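Graltdale Weather and Climate Board > General > Station records and adjustments

bovitz_rain
Jan 8, 2019
The county posted the adjusted June highs for the Dilidari station. The raw sheets and the new file differ on 2 days, and both changes make the month warmer. Does anyone have the notes on the station move?

iturra124
The station moved 191 feet downhill, off the gravel. Mirta Sepúlveda wrote it up in the county newsletter. An adjustment is normal after a move.

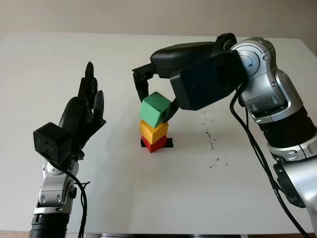

Green on yellow on red.

bovitz_rain
I read her piece. It explains the move. It doesn't say why only those days changed.

pascual_ibarra
I kept the paper log there for 30 years. Those days had readings taken late, and I marked them in the margin. Someone finally used my marks.

bovitz_rain
Then the file should say so. A changed number with no note is a bad record, whichever way it goes.
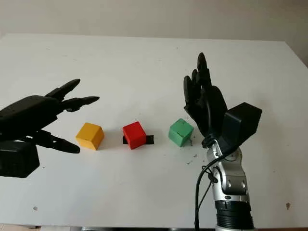
iturra124
The margin marks are in the scans, page 124, so the note exists. I agree it belongs in the file too. I still don't buy that this says anything about the long trend. You can slide the colored cubes on that white table into any order you like and they are the same cubes. Take those days out completely and June hardly moves.

bovitz_rain
I never said trend. I asked for the notes.

pascual_ibarra
I'll mail Mirta and ask her to add a line to the file.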